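Paint swap returns to the Harex building in September

The Ekitano art room will hold its next paint and materials swap in September, on the ground floor of the Harex building. The last one, on Sun 23 July, drew more people than the room could comfortably hold, so the doors will open an hour earlier this time.

Visitors bring craft supplies they no longer want and take home what they can use. No money changes hands. The July swap took in 358 items, most of them poster paint, brushes, tape and coloured paper. Leftovers went to the after-school club on Zalewska Street, which has asked for more red and yellow if there is any to spare.

Bottles will again be stood upright in open plastic bins on the wooden tables, with smaller bits and pieces laid out beside them. The organisers found in July that bottles piled flat in boxes were slow to sort through, and one or two leaked.

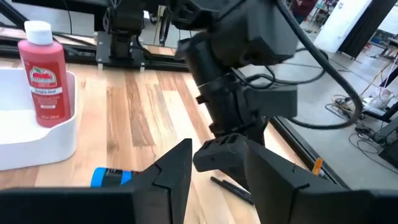

Can half-used bottles be brought along?

Part-used paint is welcome as long as the cap screws down properly and the label is still on, so that people can see the colour and the type.

Each visitor may bring up to 300 items, a limit meant mainly for schools clearing out a store cupboard. Anyone with a large load is asked to come in the first hour and use the side entrance, where there is a ramp and a trolley. Oil paint, white spirit and spray cans will not be accepted – the building has nowhere safe to keep them overnight.

Jokance, the framing shop next door, is lending five extra tables and will take in donations during its opening hours in the week before the swap. Bags should be tied and marked with what is inside.

The date will be put up on the art room door and in the shop window once the booking is confirmed. Entry is free and children are welcome with an adult. Old clothes or an apron are a good idea.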